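Thu 29 June

Overcast until ten, then clear. Slept from 11:40 to 5:15 with one interruption at 3, which I put down to the duvet again. More on that below, as it took up most of the day.

Paid the Tikstead water bill before breakfast. Rang Beverley Pryor about the drain cover and left a message. Moved the dehumidifier from the hall to the back bedroom and emptied it. The tank was a little over half full, against nearly full on Monday, so the new seal on the window is doing something.

Then the bedding. I have been putting this off since the move from Vemcombe. The problem as it stands: two sets of bedding for one bed, both bought for the old mattress, and neither fits the new one correctly. The new mattress is 11 inches deep. The old one was a good deal thinner, and everything was cut to suit it. On the old bed the floral comforter hung evenly to just above the rail on both sides. On this one it stops short, and if it is pulled down on the left to look right from the door, it exposes the sheet on the right. This is simple arithmetic and I should have done it before ordering the mattress.

Stripped the bed at 9:30. Vacuumed the mattress on both faces, turned it head to foot, and vacuumed the slats while they were exposed. One slat had crept out of its holder at the foot end. Pushed it back and put a fold of card behind it. Leonie Ackermann told me in the spring that those holders are soft and will need replacing within a year, and I expect she is right, but the card will hold for now.

Mattress pad next. The corner elastic has lost its tension at two corners out of four. I put the weak corners at the foot, where there is less movement. Fitted sheet over that, seams down, pulled from the diagonals. I have tried going around in sequence and the last corner always fights back. Diagonals first leaves the slack evenly spread and takes half the time.

The comforter went on sideways as a test. It is closer to square than it looks, but it does have a long dimension, and turned a quarter it gives a few extra inches of drop on each side at the expense of the foot. The print has no obvious top and bottom, so the rotation costs nothing in appearance. I smoothed it from the center outward, then set one pillow on it to see how the height read against the cover.

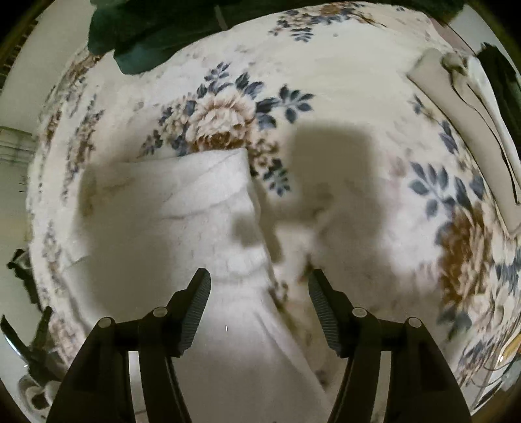
The pillow question is separate and has been going on longer. Ingeborg Bauerfeind gave me her opinion of my pillows when she stayed over at Easter, which was that they were finished. I disagreed at the time. I have since applied the fold test: fold in half, press out the air, let go, and time the recovery. A sound pillow should spring open more or less at once. Pillow A opened in two or three seconds. Pillow B opened partway and stayed there. Pillow C did not open. I repeated C after ten minutes in the sun on the sill in case it was a matter of compression in storage, and it did the same again. C is retired. B goes to the spare bed, where it can be the lower of a pair. A stays in service.

Cases are in better condition than what goes inside them. The plain white ones have kept their shape through many washes and the seams are sound. They do crease. I do not iron bedding and do not intend to start. Wiebke Kramer irons hers, including fitted sheets, and has explained the method to me more than once. It involves a damp cloth and a great deal of patience. The creases on mine fall out to an acceptable degree by the second night if the cases are shaken hard and hung by the closed end.

Stopped at noon. Bread, cheese, the last of the tomatoes. Beverley called back. The drain cover is a standard size after all and she can bring one on Saturday. She asked whether I had settled in, and I said the kitchen was done and the bedroom was in progress. She has been told this before.

Afternoon given over to comparing the coverings. My criteria were drop at each side, weight, and how much noise the fabric makes when turned over at night. The last one sounds trivial but it is what wakes me. The comforter does well on noise. The duvet from the Fuchs sale does badly. It has a crisp cover that rustles, and the filling has migrated toward the edges, so that the middle is two layers of cotton with very little between them. At 3 this morning I was lying under exactly that part. I spent 15 minutes this afternoon working the filling back by hand, starting from the outer channels, and recovered perhaps a third of it. The stitching between channels has gone in several places and it will only travel again.

Weighing was done the crude way, on the bathroom scale, holding each item and subtracting myself. The scale reads to the nearest half pound and disagrees with itself by about that much. The comforter came out heavier by a margin I trust. In winter this would be the end of the matter. For late June it is a consideration, and if the nights get any warmer I will go down to a sheet and the thin cotton blanket and put both of the others away.

I also looked at it with the reverse side in mind. Some of the wear I had blamed on washing is from the rail of the old bed, which had a rough edge at knee height. It shows as a dull line along one side of the fabric. The new rail is smooth, so it should get no worse. Turned the worn side to the wall.

Spent longer than intended on the direction of the fold at the top. Folded back, the cover loses length that it cannot spare. Left flat, the pillow sits on it and slides. I tried it with the pillow under the cover, which is how my mother made beds, and it leaves a ridge that I find irritating to look at. Flat with the pillow on top is the least bad. Took the whole thing off, shook it from the window, and laid it again with the edge lined up to the headboard this time and not to the foot.
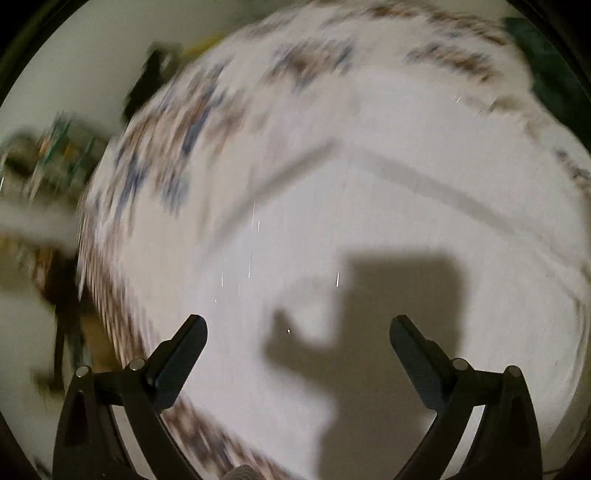 Measured the drop afterward with the steel tape. Left side and right side agree to within half an inch, which is better than I managed at Vemcombe on a bed that the thing was meant for. The foot is short by the amount expected. It does not bother me from the door and I never see it from the bed.

On storage: the space under the bed is lower than I had thought. The two long boxes from Mikton will go under, but only without their lids, and without lids there is no point. Hartmut Lammers raised his own bed on blocks for this reason and offered me the spare set he had left over. I turned him down in the spring and will now have to ask him whether he still has them. The alternative is the top of the wardrobe, where dust is worse and I need the steps.

Wrote up a short inventory while everything was out. Fitted sheets, enough. Flat sheets, enough. Pillowcases, more than enough – there is no reason for one person to own this many, and the thinnest are now cleaning cloths. Blankets, one good and one doubtful. The doubtful one has moth damage along one hem. I checked the others under the desk lamp and found nothing, but put all of the wool in sealed bags in any case, and the cedar blocks got a rub with sandpaper. They had stopped smelling of anything.

Wash at 4, warm cycle, pad and spare cases together. The machine went off balance in the final spin, as it always does with the pad, and had to be opened and rearranged by hand. Second attempt completed. Line dried on the north side. The pad was still damp at the corners at 8 and is now over the back of two chairs.

To do before the middle of July: ask Hartmut about the blocks. Replace pillow C. Decide about the duvet, meaning either restitch the channels or admit that it is done. Check the slat and the card. Find out whether a deeper fitted sheet exists in plain cotton, as the present one has an inch to spare at most and will be tight if it shrinks.

Supper late, leftover rice. Read 20 pages of the drainage book and retained little. Window open two notches. Going to bed under the comforter, quarter turned, pillow A. Will note the result.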